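4. Setting up the Erkon bench dehumidifier

4.1 Before you start

The Erkon is supplied with the tank fitted and the float locked for transport. Leave the unit upright for 20 minutes after unpacking before connecting it to power. If it has been carried on its side, leave it overnight.

Check that the following are in the carton: the main unit, the drain hose with elbow, one spare filter, the wall bracket and the bracket screws. The screws are taped to the underside of the lid. If anything is missing, contact the Lestari service desk and quote the serial number from the rating plate on the rear panel.

CAUTION: Do not plug the unit into a power board that also supplies a heater. Use a wall outlet.

4.2 Choosing a position

1. Choose a level surface that can carry the full weight of the unit with the tank full. A wobbling surface will trip the tilt switch.

2. Leave a gap of 145 mm between the rear grille and the nearest wall. Leave the left side clear so the tank can be drawn out.

3. Keep the unit away from curtains, open shelving with paper stock, and any direct draught from a window or ceiling fan.

4. Close the doors and windows of the room. The rated extraction assumes a closed room and will not be reached in an open-plan area.

Note: In laundries and garages, mount the unit on the wall bracket (see 4.4). The warranty does not cover motors damaged by lint or sawdust drawn in at floor level.

4.3 Fitting the filter and tank

1. Press the two tabs at the top of the front grille and tilt the grille towards you.

2. Remove the plastic film from the filter. The unit will run with the film in place, but the coil will ice up and the fault light will come on.

3. Slide the filter in with the coloured edge facing out. It should sit flush on both sides.

4. Close the grille. Both tabs click.

5. Draw out the tank and remove the foam block from under the float. Lift the float with one finger and let it drop. It must move freely through its full travel.

6. Refit the tank until it stops. The tank light goes out.

Clean the filter monthly, or fortnightly if there are pets in the house. Vacuum it first, then rinse in lukewarm water and dry it in the shade. Do not use a dishwasher or a clothes dryer. Wipe the tank with a cloth and mild detergent, and use a soft brush on the float hinge. Do not use bleach, solvent or scouring powder.

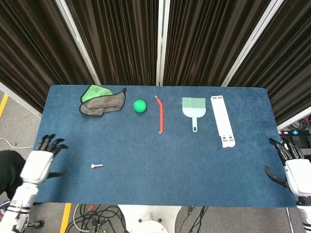 4.4 Wall bracket

1. Mark the bracket holes at a height of 780 mm from the finished floor. This leaves enough fall for the drain hose in most rooms.

2. Fix into studs or masonry. Plasterboard anchors are not suitable, whatever load is printed on the packet.

3. Hang the unit from the upper lip of the bracket, then push the lower edge in until the latch engages. Pull forward gently to confirm.

CAUTION: Empty the tank before lifting the unit on or off the bracket.

4.5 Continuous drainage

The drain hose may be used in place of the tank. The tank must still be fitted - the unit will not start without it.

1. Remove the rubber plug from the rear outlet and keep it.

2. Push the elbow onto the outlet, then the hose onto the elbow.

3. Run the hose downhill to a floor waste or laundry tub. There must be no loops or rises along its length. Trim it if it is too long.

4. Check the outlet for drips after the first hour of running.

4.6 First run

1. Turn the dial to HIGH and switch on at the wall. The fan starts at once. The compressor starts up to three minutes later.

2. Leave on HIGH until the room reading falls below 75 per cent, then turn the dial to AUTO.

3. A faint smell during the first day is normal. A burning smell is not. Switch off at the wall and call for service.

In cooler rooms the unit will pause at intervals to defrost. The fan continues and the display shows dF. Do not reset it.

Units sold through the Gronilcombe store before February have the older dial, marked 1 to 4. For these, read 4 as HIGH and 2 as AUTO.

Section revised August 4, 2024. Technical contact: Kanyarat Chaiyaporn, Lestari.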